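3. Demonstration Procedure

3.1 Recording with the hand-held tool

All hand-held demonstrations were recorded at a single table at the Elterell site. The operator holds a two-finger gripper and carries out the task directly, with the camera on the tool looking down past the fingers. The fingers use the same geometry and the same pads as the ones mounted on the robot, so a policy trained on these views sees nearly the same foreground at test time. Figure 2 gives four views from the recordings.

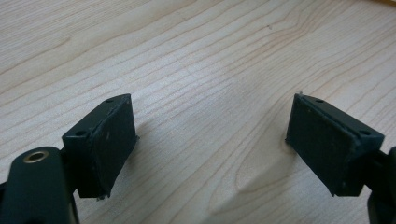
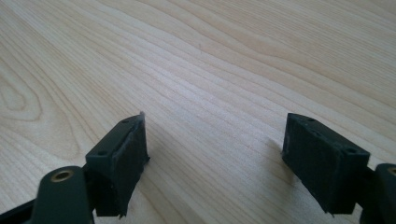
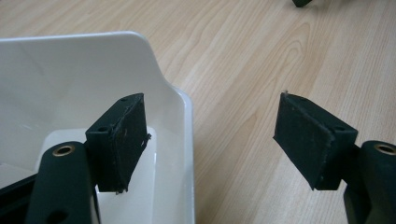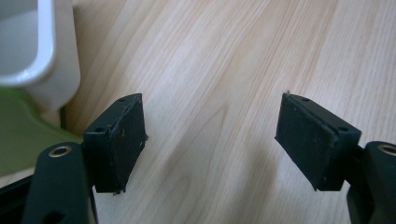 Figure 2. Views from the tool camera with the fingers open and nothing held. In the third view the left finger is over a white bin.

Each demonstration starts and ends with the fingers fully open. We asked for this in the first draft of the protocol for a practical reason: the finger opening is estimated from the images, and an open pose at both ends gives the estimator two fixed points per recording. Operators were told to hold the open pose for a moment before moving and again after the release. Recordings without a clear open pose at either end were dropped before training.

We collected 200 demonstrations with the hand-held tool. The operators had 12 practice trials each before anything was kept. No limit was placed on speed, but operators were asked to avoid changing their minds in the middle of a reach. A reach that was started toward one object and finished on another was marked as a failed trial and recorded again. We did not ask operators to use a particular hand or to stand in a particular place, and both vary across the data.

3.2 Remote control

For comparison, a second set of demonstrations was collected by remote control at Rudton. The operator sat next to the robot and moved a small leader arm, and the robot followed. The follower used the Neves controller with its default gains. Tool pose and finger opening were read directly from the joints, so no estimation step was needed for this set.

Remote control was slower. Operators tended to stop above an object, correct the angle of the wrist, and only then close the fingers. These pauses appear in the data as long runs of nearly identical frames. We tried training with the pauses left in and found that the policy sometimes hovered over the object without closing. For the results in Section 4 we removed any run of still frames longer than 16 steps, keeping the first and last frame of each run. The same filter was applied to the hand-held data, where it had little effect.

3.3 Pads and wear

The pads were not replaced during collection. We considered fitting new ones every day, but worn pads are what the robot would have in regular use, and we wanted the training images to include them. Frayed edges and dust change the outline of the fingertip slightly, and an early version of our opening estimator, which relied on the pad edge, drifted as a result. The current version uses the finger body as well and was stable over the full set.

Wear also changes grip. Operators using the hand-held tool can feel a slip and squeeze harder, often without noticing that they have done so. Operators using the leader arm get no such signal. We did not record force in either setting, and this difference is a limit of the comparison.

3.4 Preparing the data

Hand-held recordings were aligned to the robot frame with the Indgate calibration routine, run once at the start of each session. Tool motion was then resampled to match the control rate of the follower. Some human motions were faster than the robot could track. We stretched these in time until they met the joint speed limits and left the path unchanged. Sessions in which the calibration check failed were discarded whole. One session, on a Tuesday, was lost this way when the camera mount came loose.

Both sets were split by session, so that frames from one session never appear in both training and validation. We held out 18 hand-held demonstrations for validation and used the rest for training. The remote control set was smaller, and for the direct comparison in Section 4.2 we cut the hand-held set down to the same number of demonstrations, chosen at random. Results with the full hand-held set are reported separately.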